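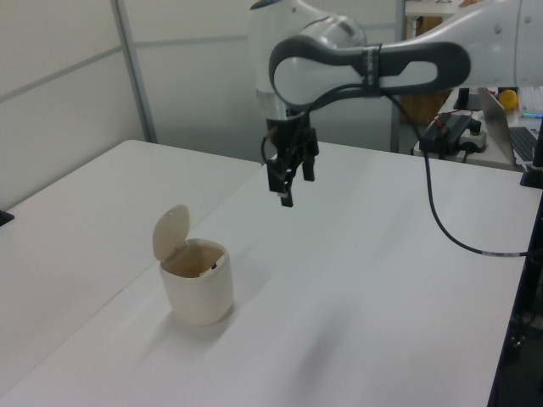

DRUKSKA, January 24, 2025

Closing the lid of a small waste bin takes a person less than a second and no thought. At Sosa, a test shop that prepares training data for robot arms, the same motion has been recorded 267 times, and the engineers are still arguing over which recordings to keep.

The method is remote control. An operator holds a smaller copy of the arm and moves it by hand, and the larger arm follows. Software from Zodilis logs joint angles, gripper opening and video on one clock. Each recording begins with the bin open on the white table and the two-finger gripper clear of it, pointing down.

The lid is harder than it looks. It tips back past the rear rim, so a finger has to come in from behind and push up and over. Approach too low and the bin slides. Approach too high and the pad misses the edge. Operators feel no contact force through the copy arm and must judge it by eye.

Sosa uses six operators, each with a different habit. Two of them pause before contact, and a model trained on their data pauses as well, sometimes for good. Those recordings are now trimmed.

Hand guiding, in which the operator grips the arm itself, was tried in November. It gave smoother paths, but the operator's sleeve blocked the camera in almost every run. The shop has gone back to the copy arm and will move the bin to a new spot on the table for the next batch.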